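Chapter 7
Kitting Cells: Layout, Sequence and Records

In this chapter
7.1 What a kitting cell does
7.2 The project brief
7.3 Laying out the table
7.4 Dividing the work between two arms
7.5 Keeping a run log
Review tasks

Before you start

You should have completed Chapter 6 and be able to teach a point, name it and return to it at reduced speed. You should also have signed the workshop safety sheet. Groups that have not finished the gripper exercise in Section 6.4 should do so first, as the grip settings recorded there are used again in this chapter.

7.1 What a kitting cell does

Kitting is the collection of all the parts needed for one unit of work into a single container. The container may be a box, a bag, a tote or a tray. The person or machine that assembles the unit then receives everything at once and does not leave the station to look for parts.

A kitting cell has three elements: a set of sources, a destination, and a means of moving parts from one to the other. In industry the sources are often feeders that present each part in a known position. In a teaching cell they are usually open bins, and the parts lie in them as they fell. This makes the picking task harder and the cell much cheaper to build. It also means that a program which depends on fixed pick points will fail as soon as a bin is refilled.

The term "kit" refers to the complete set. A tray with one part missing is an incomplete kit and is recorded as such, even if the missing part is added later by hand.

7.2 The project brief

The project followed through this chapter is the Plillwood cell, developed by Finn Ehlers for second-year automation classes. Students work in groups of 3. Each group is given the same parts, the same table and the same pair of arms, and must produce a working kitting sequence by the end of the term. Groups that began in March normally reach the timed runs in the last weeks of the course.

The kit is made up from four part families:

Actuators - small, with a metal body and an attached lead wire
Circuit boards - round, with components mounted on the surface
Wire harnesses - twisted, with connectors at the ends
Loose wires - thin, in several colors, some with connectors

These families were chosen for their handling properties. A board is rigid and can be gripped the same way each time once its edge has been found. An actuator is rigid, but its lead is not, and the lead may lie across a neighboring part. Harnesses and loose wires have no fixed shape at all. A group that solves the board first and assumes the other families will follow usually has to rewrite its program.

7.3 Laying out the table

The layout used in the Plillwood cell gives each family its own bin and places the tray between the bins. The actuators and boards share one side of the table, and the harnesses and loose wires share the other. Figure 7.1 shows the table with the bins stocked.

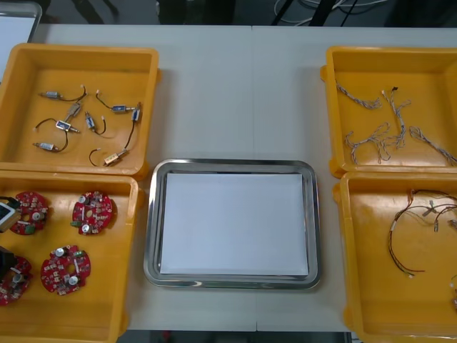

Figure 7.1 Table layout, with rigid parts at left, flexible parts at right and the tray between them.

Four points about the layout should be noted.

First, the tray can be approached from either side without passing over the opposite bins. A part carried over a bin that does not belong to it can be dropped there, and a dropped harness in the board bin may stop the cell until it is removed.

Second, the bins are shallow. A deep bin holds more parts but forces the gripper to enter at a steep angle, and the wrist may touch the wall before the fingers reach the floor.

Third, the tray is lined with a sheet of white paper. Polished steel reflects the room lights, and a camera may read a reflection as the edge of a part. The liner must lie flat. Replace it when it is creased or marked.

Fourth, stock levels are kept low. Parts that lie apart from one another are easier to separate than parts in a heap, and a group should refill a bin a little at a time.

Record the position of each bin before the first run. Mark the table at two corners of every bin with tape so that a bin can be returned to its place after cleaning. A bin that has moved by a finger's width will still look correct to the eye.

7.4 Dividing the work between two arms

A cell with one arm has a simple sequence: pick, carry, place, return. With two arms the same sequence runs twice, and the programmer must decide what each arm may do while the other is moving.

The usual division is by side. The left arm serves the left bins, the right arm serves the right bins, and the tray is a shared zone. Only one arm may be inside the shared zone at any time. The other waits above its own bins until the zone is released.

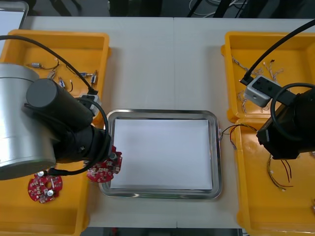
Photo: Reltura Teaching Workshop / F. Ehlers

In Figure 7.2 the left arm has a circuit board in its gripper beside the tray, while the right arm is above the bins on its own side. The tray holds only its paper liner at this point. Note also the bundle of thin wires reaching from the right side toward the tray rim. Flexible parts do not always stay inside the outline of their bin, and the shared zone should be drawn with a margin that allows for this.

Cables need the same attention. An external cable moves with the arm and sweeps a larger space than the arm does. Move each arm by hand through its full sequence before running it under power, and watch the cable as well as the gripper.

Two methods of controlling the shared zone are used in this course:

Fixed order. The left arm always places first, then the right. This is easy to program and easy to check. Its weakness is that a slow pick on the left holds up the right arm as well.

Request and release. Each arm asks for the zone when it has a part in its gripper, and gives the zone up when it has withdrawn. This is faster when pick times vary, but every exit from the routine, including a failed pick, must release the zone. A missing release is the most common fault in student programs.

Begin with fixed order. Change to request and release only after 2 complete kits have been made in succession without a stop.

7.5 Keeping a run log

Each attempt at a kit is one run and receives one line in the log, whatever the result. Enter the run number, the time in seconds, the result and the cause of any stop. A line from a completed log reads as follows:

Run 1228 - 310 s - incomplete - harness not released over tray

Write the cause in plain words. "Error" is not a cause. Do not renumber runs after deleting a bad one, and do not delete bad ones.

Review tasks

1. Draw the table layout for your own cell and shade the shared zone. State the margin used on each side.
2. Write the fixed-order sequence for one board and one harness as a numbered list of moves.
3. List every point in your program at which an arm leaves the shared zone. Mark any that lack a release.
4. Exchange logs with another group. Pick out the entries whose cause could not be understood by a reader who was absent from the run, and rewrite them with that group's help.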